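Print this article
E-mail this article

Robotic drinks service at Dalen

Robotic drinks service at Dalen refers to the use of a two-armed robot to pour juice in the staff canteen of Standley, a packaging firm with 276 employees at its Dalen site. The system is sold under the name Serkix and was brought in to take over the drinks table from canteen workers. It has been described by the firm as a success, a claim that rests largely on the firm's own figures.

Background

Before the change, two canteen assistants shared the drinks table with their other duties. They filled glasses at the morning break and at lunch, wiped down the trays and chatted to whoever was waiting. Standley argued that pouring was dull, repeated work and that a machine could free the assistants for cooking. No survey of the assistants was published, and it is unclear whether either of them had complained of boredom.
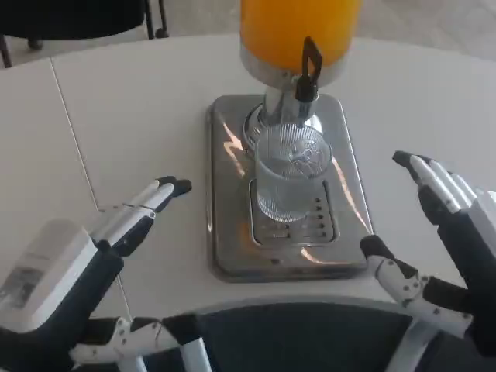

The supplier, Kustia, quoted a target of 84 drinks in a morning. The target assumed that somebody else would set out clean glasses, fill the dispenser and clear up spills. None of these jobs was counted as part of the service, which makes the saving in labour hard to judge. A dispenser with a tap can, after all, be worked by any thirsty person with a free hand.

Operation

The robot has jointed hands with separate fingers and a thumb, and works at a round white table. Pouring calls for a glass to be held under the tap, the lever to be worked and the drink to be passed on without being squeezed too hard or tipped. Ribbed tumblers are used.
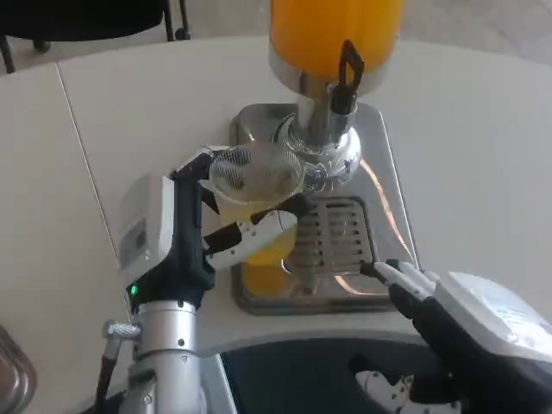 Supporters of the system point out that handling a light cup is a harder problem for a machine than it looks, and this is fair. Whether a canteen is the right place to solve it is another matter. Standley's first report gave a total of 1,000 drinks served but did not say how many had needed help from a member of staff, nor how long people had waited for them.

Effects on staff

The assistants kept their jobs, though the jobs changed. One moved to the kitchen full time. The other was given the title of service monitor, with no rise in pay, and now spends much of the shift standing near the table in case of a fault. The firm's report listed both posts as "released".

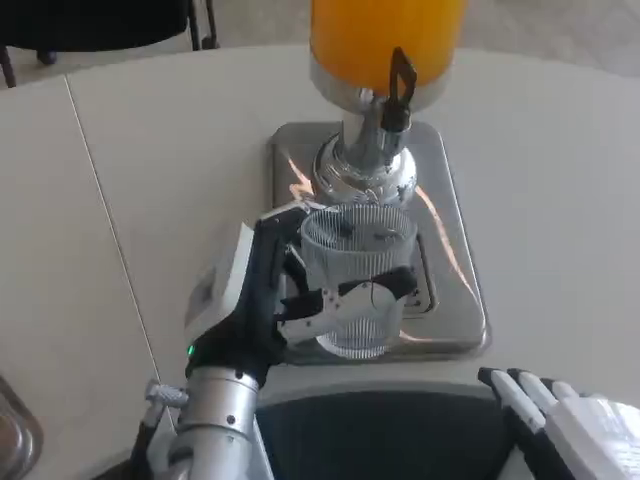 Tuva Strömberg wrote to the staff newsletter that she had been happy to see the machine arrive and still was, that her wrists hurt less at the end of the week, and that people who had never worked a breakfast rush were too quick to sneer at it. Her letter remains the strongest argument in favour of the scheme. It also notes that the same relief might have come from sharing the shifts more evenly.

Other employees were cooler. Virgil Mocanu complained that the break was no longer than before and that more of it went on queueing. The works council asked for waiting times to be recorded; management agreed to look into it.

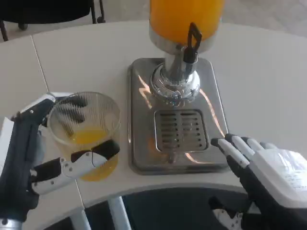
Later developments

A review was issued on Oct 27, 2020. It recommended keeping the system and training more staff to restart it, and put off any decision on hot drinks. The cost of the monitor's hours was left out of the main table and appears only in a footnote.

Print this article
E-mail this article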